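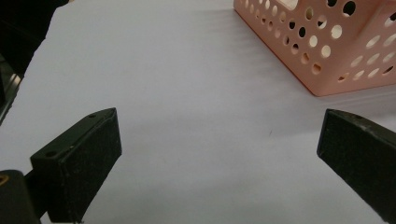

How often does the newsletter come out?

Once a week, usually Wednesday morning, the day after the Andlow town council meets. If the meeting runs past eleven at night (it does, more than you'd think) I sleep first and send it in the afternoon. In August the council takes a break and so do I.

Who are you, anyway?

I'm Dorian Lacroix. I've lived in Andlow most of my life, I used to teach eighth grade civics, and I started going to council meetings when they wanted to take out the crosswalk by my house. The crosswalk stayed and I kept going. I'm not a reporter by training and I don't pretend to be one. I sit in the third row with a legal pad and write down what people say, and then I go home and tell you what I think about it.

Is this a news site or an opinion site?

Opinion, with a lot of news in it because you can't complain about the sewer rates without saying what they are! I try to make it clear which is which. Votes, dollar amounts and quotes are checked against the minutes or the recording. Everything about how long the public works presentation felt is me.

Are you a Democrat or a Republican?

I get this one every week, and usually from somebody who has already decided. Council seats here are nonpartisan and I've annoyed people on both sides of the dais. I've voted for both parties for different jobs, and I'm going to leave it there.

Do you ever plan to run for council yourself?

No no no. My wife has asked me to put that in writing, so there it is.

How many people read it?

The last time I looked it was 344 subscribers, which I'm pretty thrilled with, given that the first one went out to my brother-in-law and the guy who does our taxes. I don't sell the list or share it. Hemant Bisht set up the email side for me and he and I are the only two people who can see it.

Does it cost anything?

It's free. Some readers send money anyway, and it goes toward the mailing service and records requests. The biggest bill so far was $50 for copies of the old parking contract, and I still say that was too much for a stack of paper with half the lines blacked out.

I spoke at a meeting and you quoted me. Can you take it out?

If you stood up at the microphone, you were speaking on the record, and I'll usually leave it. If I got your words wrong, though, or spelled your name wrong (sorry, Eustaquio Escobedo, twice now) write me and I'll fix it the same day and put a note at the bottom saying what changed.

Can I write something for you?

Sure! I run guest letters whenever I get a good one. Keep it under 600 words, stick to something the council or the school board can do something about, and sign your real name. I won't run anonymous letters. I also won't run a letter that's only about how much you dislike one council member, even if it's funny, and some of them have been very funny. I'll fix typos but I won't change your argument.

Why are your own columns so much longer than that, then?

Fair. I aim for 700 and I don't always make it. The zoning one got away from me.

How do I speak at a council meeting?

Sign the sheet by the door before the meeting starts. You get three minutes, and there's a little light that goes yellow and then red. Write it down ahead of time and read it out loud at home once, because three minutes is shorter in your head than it is up there. Your hands might shake. Mine did, and I'd been talking to thirteen-year-olds for a living.

I emailed you and didn't hear back. What happened?

Probably I read it on my phone in a parking lot and meant to answer later. Please send it again, it doesn't bother me a bit. If it's about a meeting that's coming up, put the word MEETING in the subject line and I'll get to it first.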